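# Second-hand wooden cabinet smells musty inside, how do I get rid of it?

**Posted in Home & Furniture, April 2025**

I bought a wooden cabinet from a house clearance in March and it has a strong musty smell inside, a bit like old coats. The outside is fine. I have wiped the inside twice with washing-up liquid and warm water and left a bowl of bicarbonate of soda in it for 5 days. It was better for an afternoon and then came back as soon as the doors had been shut overnight.

I want to keep table linen in it, so I don't want to cover the smell with something scented. I also don't want to strip the outside, as the finish is good and my other furniture matches it.
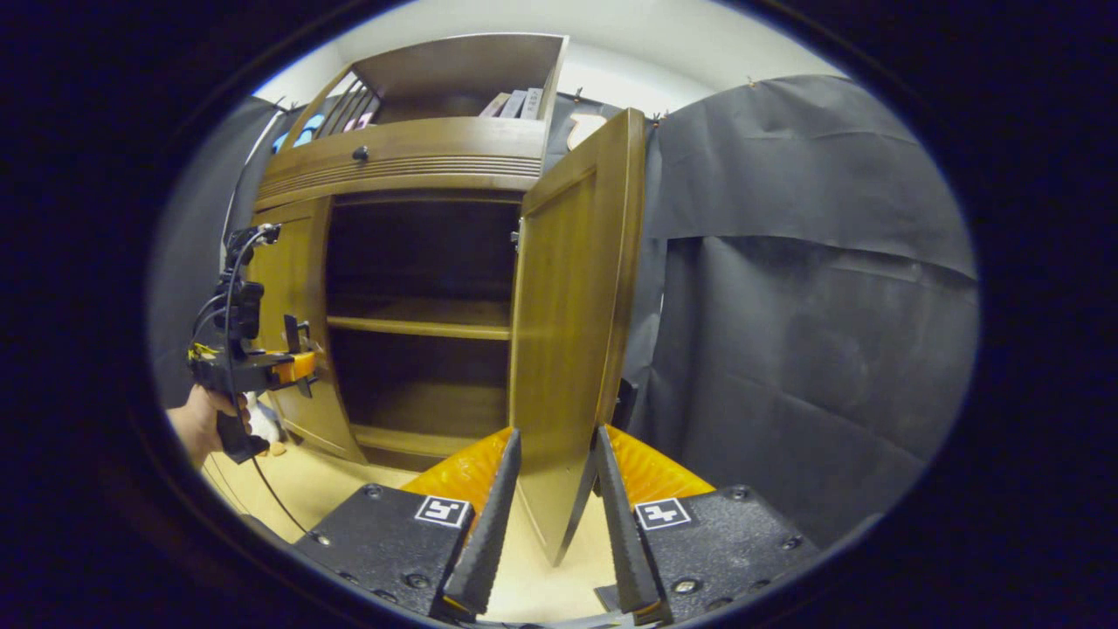 The room is heated and not damp as far as I know. There is no woodworm that I can find, no powder and no holes. Somebody at work said to paint the inside with Granex sealer and somebody else said vinegar. Is either of those safe on old wood, and which should I try first?

**marrowfat_lane**

Vinegar first, sealer last. If you seal it while there is still moisture in the wood you will shut the smell in and it may come through again later.

What I would do:

1. Take everything out, including any lining paper. Old lining paper holds smells more than the wood does, and the paste under it is worse.
2. Vacuum the corners and the joints with a narrow nozzle.
3. Mix white vinegar and water half and half. Wring the cloth out until it is barely damp and wipe all the bare inside surfaces. Do the underside of the shelf and the inside of the back panel as well, which most people miss.
4. Leave the doors open for at least a week. Not an afternoon. A fan pointed at it helps.
5. Shut the doors for a night and smell it in the morning.

Keep the vinegar off the outside. On some old finishes it leaves dull patches — shellac especially.

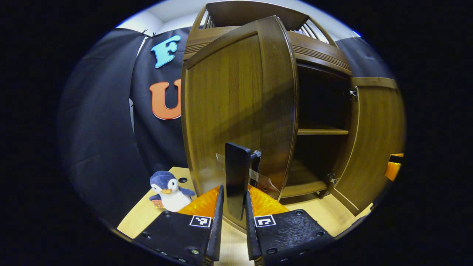
*Doors open, with the shelf halfway up.*

If it still smells after that, look at the back. On a lot of cabinets the back is thin board and the side facing the wall has no finish on it at all, so it soaks up whatever was in the last house. Pull it away from the wall and wipe that too. Then leave a gap of a couple of inches when you put it back.

Washing-up liquid wasn't a disaster but I wouldn't do it again. You put a lot of water into bare wood that way.

**Plavance_Pete_no_more**

charcoal. the lumps not the powder. I had a wardrobe from the Guvomow auction that stank and a bag of it on the floor of the wardrobe sorted it in a month. 800 grams, I bought another 800 later for the shed and never opened it. bicarb never did anything for me

**teasel and twine**

I agree with the first reply about drying it out. I would add a light sanding, only on the bare wood inside. Use 240 grit, go with the grain, and stop when the surface looks fresh. Wear a mask, and if any of the inside has been painted don't sand it until you have tested the paint for lead.

On the sealer: I haven't used Granex, so I can't say if it is any good. I used clear shellac on the inside of a chest of drawers, 2 thin coats, and it stopped a smoke smell that nothing else had shifted. It needs good ventilation while it dries and you should leave the doors open until there is no smell of spirit left. Don't use oil inside anything that is going to hold linen. It can go rancid in a closed space and it marks cloth.

For the tablecloths, wrap them in clean cotton or acid-free tissue for the first few months. I put ours away after Yule one year in a cupboard I thought was cured, and had to wash the lot at Easter.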